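4.2 Registo de demonstrações com a câmara de pulso

Esta secção aplica-se às estações Antwi instaladas nos laboratórios de Wandville e Plarano. O operador deve ter concluído a calibração descrita na secção 4.1 antes de iniciar qualquer registo.

1. Ligue a unidade de controlo e aguarde que o indicador de estado fique fixo.
2. No programa Larnden, abra um novo lote e introduza o código da tarefa.
3. Confirme que a imagem da câmara de pulso apresenta ambos os dedos da pinça nos cantos inferiores.
4. Disponha os objetos de acordo com a ficha da tarefa. A posição de partida deve variar entre demonstrações consecutivas.
5. Prima REGISTAR e aguarde 3 segundos antes de mover o braço.
6. Execute a tarefa num movimento contínuo, sem correções bruscas.
7. Prima PARAR apenas depois de a pinça regressar à posição de repouso.

Nota: cada lote admite até 18 demonstrações. Atingido este limite, o programa encerra o lote e solicita um novo código.
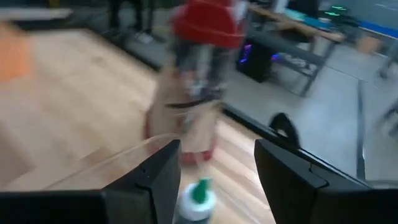 A revisão dos fotogramas é efetuada no final de cada lote, antes do envio para o conjunto de treino. O revisor verifica em primeiro lugar se o objeto próximo da pinça permanece identificável; a tampa verde do frasco, entre os dois dedos, cumpre este critério mesmo com apenas a parte superior visível. O arrastamento nos elementos mais afastados, como o objeto vermelho ao alto, é aceitável e não constitui motivo de rejeição. A presença de pessoas ao fundo é admitida, desde que o rosto não seja visível.

8. Assinale como «Rejeitada» qualquer demonstração em que o objeto da tarefa fique oculto durante mais de 23 fotogramas seguidos.
9. Preencha o campo de observações – o código 341 designa a perda de sinal da câmara.
10. Selecione ENVIAR e conserve a cópia local até receber a confirmação do servidor.

Cuidado: não introduza as mãos entre os dedos da pinça enquanto o braço estiver sob tensão. Para reposicionar um objeto, coloque primeiro a estação em PAUSA.

Cuidado: mantenha desimpedida a área de alcance do braço durante todo o registo.

Para a eliminação de lotes incompletos, consulte a secção 4.3.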